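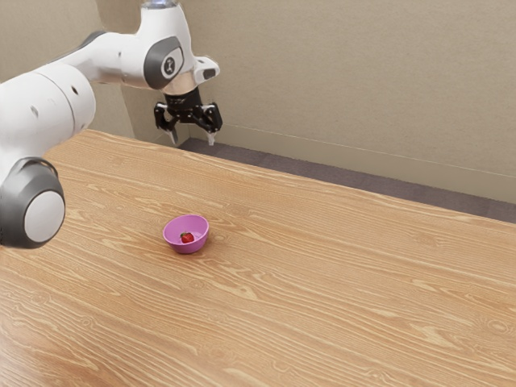
Home | Series | Updates | Contact

Stidora, series one: where we've got to by the end of July

Hello all, and thanks for your patience with this one (I know I said you'd have it before the sound edit, sorry!).

The big news is that episode 3 is locked. It's the Panden case, the boatyard killing, and it gave us more trouble than the first two put together. The court transcript came to 1034 pages and I've now read the lot, some of it twice. We had the brother down as the last person to see the victim alive, and the transcript says otherwise, so I rewrote the whole middle section and Seok recut it in a week. It's a much better hour of telly for it.

Interviews are going well. The retired detective gave us a full afternoon and was wonderful company, very dry, and remembered everything down to the weather. The victim's sister has agreed to talk but would like her questions in advance, which seems fair to me, and I've sent them.

Money next! We've spent 98 per cent of the archive budget, mostly on local news footage, and there are two episodes still to clear. Wael Naciri has got the Redodeck library down to £400 a clip, but I'd like to move what's left in travel across to archive, if you're happy with that. Could you let me know before we book the reconstruction days?

Still to do: narration for episode four, the lawyer's notes on episode two (she wants "alleged" in five more places), and a title for the finale that we don't all hate.

Contact the production office | © Stidora | Back to top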